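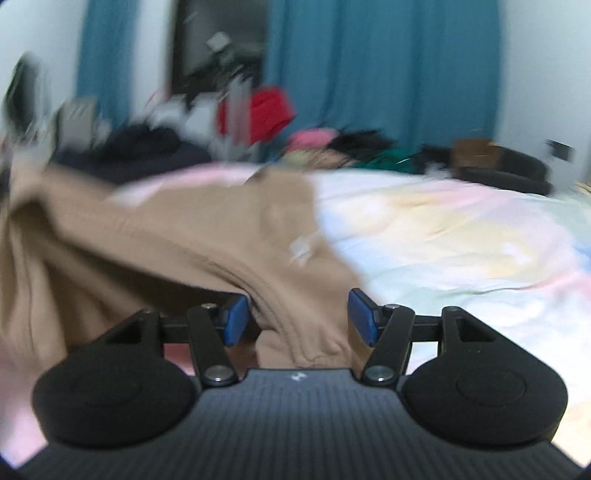 Slide 1: Clothes on the bed, teal curtains behind.

Opening (two minutes)
Thank Janka Kollár for the invitation. Say who I am: I ran the clothing exchange in Bromgate for six years and now help with the one in Jostosthorpe. Talk is on secondhand clothes and where they go after people give them away. Questions at the end, please.

Slide 2: What comes in
Last April we took in 660 garments. Most were women's tops and children's wear. Men's trousers are always short. Winter coats come in spring, when we have no room for them.
Mention the storage unit on Kadlec Street. Rent is 149 a month and it comes out of the door money.

Slide 3: Sorting
Three rails: ready to go out, needs mending, rag. Show the rail labels Radek Koubek made.
Check armpits, cuffs, collars and zippers first. A stuck zipper goes to mending. A missing one goes to rag unless the coat is good.
Pause here. People usually ask about underwear. Answer: new with tags only.

Slide 4: Mending
Dagmar Kováčik runs the mending table on exchange nights. She allows 20 minutes per item. Hems and buttons are easy. Linings take too long and we stopped doing them.
Pass the gray cardigan around. Ask for it back.

Slide 5: Rag
We send rag to a dealer in Dorkmont. Last year it was 730 pounds of cloth. The dealer pays very little for it and wants it dry and bagged. Wool goes in a separate bag.
If short on time, skip the price table.

Slide 6: Starting your own
You need a hall, rails, a mirror and somewhere to change. Borrow the rails. Open at 6 p.m. or later so people with jobs can come.
Don't use a points system. We tried one in Bromgate and spent the whole evening arguing over what a blazer was worth. One in, one out works fine for adults. Children's clothes are free.

Slide 7: Contacts
Leave this up during questions. Sign-up sheet is with Dalibor Danko at the back. Spare hangers are in the box by the door, take as many as you want.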